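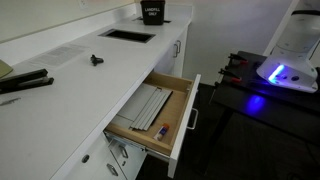

Before you load a cartridge, decide what you want the label to say. The Stollus will print nearly anything, and people holding a new label printer have a way of testing that. Write the words on scrap paper first and cross out half of them. The small black bin at the far end of the counter gets by on LANDFILL ONLY, in white lettering you can read without bending down, and it is hard to think what a third word would add. Aim for that.

Home Manuals Stollus Set-up Support
Shares 66 Comments 184

SECTION 3: LOADING TAPE AND PRINTING YOUR FIRST LABEL

You will need the printer, one Tranov cartridge, the power cord, and a clean surface to stick things to. The cleaning wipe in the box is for the print head. It is not for your glasses, whatever the size suggests.

1. Plug in the printer and leave it switched off. The light on the cord will glow green. The light on the printer will do nothing, which is correct.

2. Press the ridged edge of the lid and lift. If it resists, you are at the hinge end. Turn the printer around and we will say no more about it.

3. Remove the cardboard insert. It says REMOVE BEFORE USE and is the most frequently printed-on object in our repair shop.

4. Check that the tape end sticks out past the guide by the width of a fingertip. If the tape looks slack, turn the small spool clockwise with a pencil until it stops moving.

5. Drop the cartridge in with the arrow facing you and press both corners until they click. One click means one corner.

CAUTION: Do not pull tape out of the slot by hand. It comes out easily, looks fine, and strips the feed gear.

6. Close the lid, switch on, and press FEED once. The printer will hum, advance a short blank strip, and cut it. Throw the strip away.

7. Type your text and press PRINT. A label holds up to 80 characters. Past 40, the type shrinks to a size suited to the side of an aspirin.

NOTE: The memory stores 1,168 labels. When it is full the printer deletes the oldest one without asking, so keep anything you're fond of somewhere else.
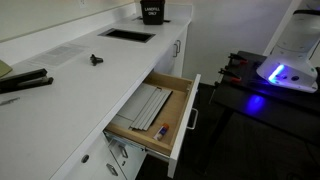 Can I use a cartridge that has already been opened?

You can use it if the tape end is still flat and the backing peels cleanly. Cut off the first inch and run FEED once before printing.

STICKING IT DOWN

8. Wipe the surface with a damp cloth and let it dry. Labels bond badly to grease and to the ghost of the last label, and you will find both on the fridge.

9. Split the backing at the score line by bending one corner toward the printed side. Scratching at it with a thumbnail works too, in the sense that it eventually produces half a label.

10. Set down one end, check that it's level, then smooth toward the other end with a finger. You have a few seconds to change your mind. After that the adhesive has made it for you.

CAUTION: Standard Tranov tape is not meant for the dishwasher, the oven door, or pets. Use Ban outdoor tape for anything that gets wet regularly.
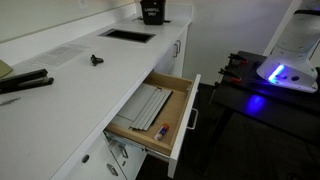 CONNECTING THE GETSIDE APP (OPTIONAL)

11. Hold down the power button until the light blinks twice. If it blinks three times you have changed the language. Hold it again, and keep going around until you recognize something.

12. Open Getside and choose your printer from the list. If your neighbors also own one, choose carefully. Labels reading LEFTOVERS, TUESDAY'S will otherwise appear in someone else's home.

13. Print the sample label from the app menu. It says HELLO. If it says HELL, reload the cartridge as in step 4 and try again.

Go on to Section 4 for borders, symbols, and the vertical mode.

Page revised 25/08/2024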